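Robots take over the measuring at Vallavo

11 June 2021
By the Trulter workplace reporter

I popped over to Vallavo this week to see the thing everyone on the Trulter trading estate keeps asking me about – the pair of robot arms Cabello has set to work dishing out pet food! The project goes by Celia, and it's a small start in a building with 13 people on the day shift.
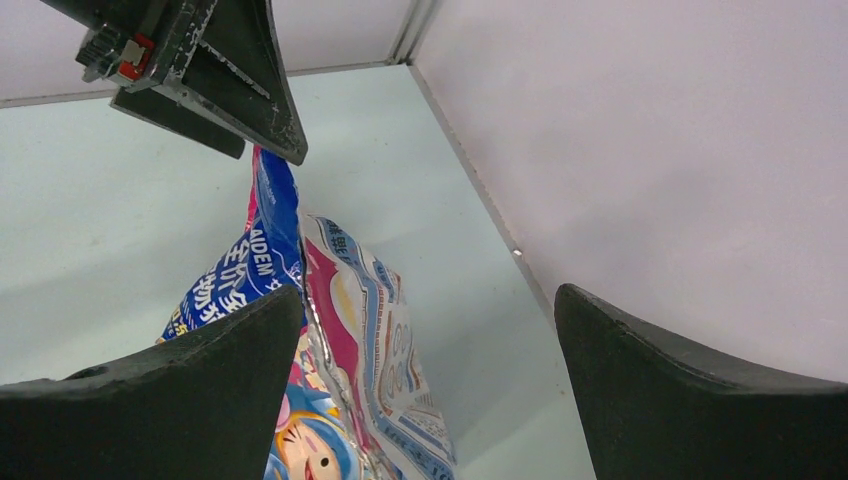 Page last changed: 11 June 2021, 16:40

Feeding-bowl portions used to be scooped by hand, up to 400 a day when the trial kitchen was busy, and the staff I chatted to were glad to see the back of it (sore wrists, mostly). One arm sees to the bag and the other has the scoop.
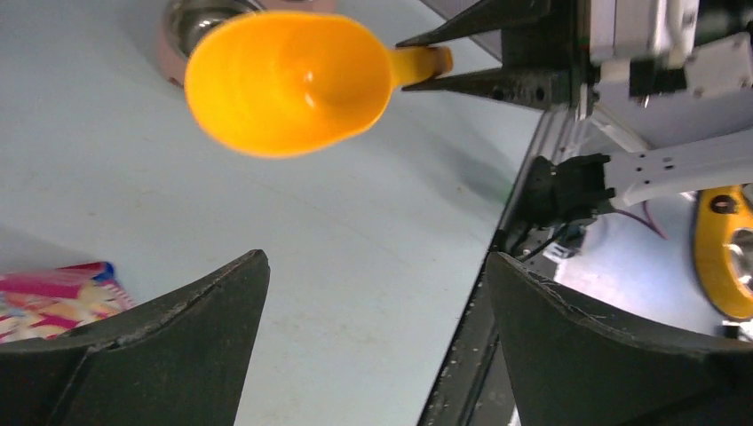

What's changed is the rota. The 2 people who did the scooping now look after the arms, sweep up stray kibble and keep the portion records, and both have had a small pay rise. One told me she misses the natter at the old bench, though, and I can see why.

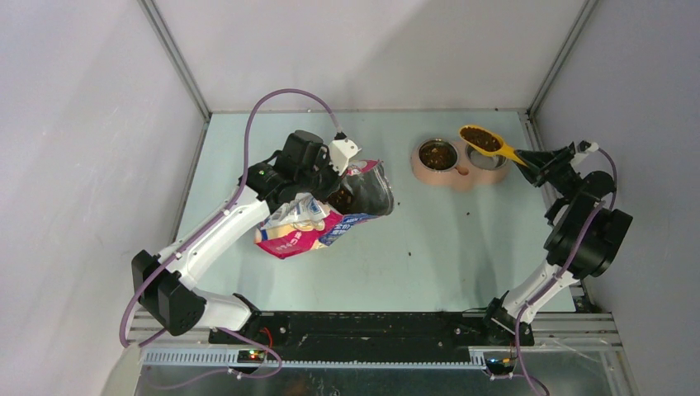 Cabello says no jobs will go before November, when the trial gets reviewed. I'd like to hear what happens after that, and so would the day shift.

Comments (2)

packingline_pam: Glad about the wrists. Will nights get the pay rise too?

oldbencher: Bags are the hard bit, they flop all over the place!

Recent items
Bus 409 to stop at the estate gates
Vallavo canteen reopens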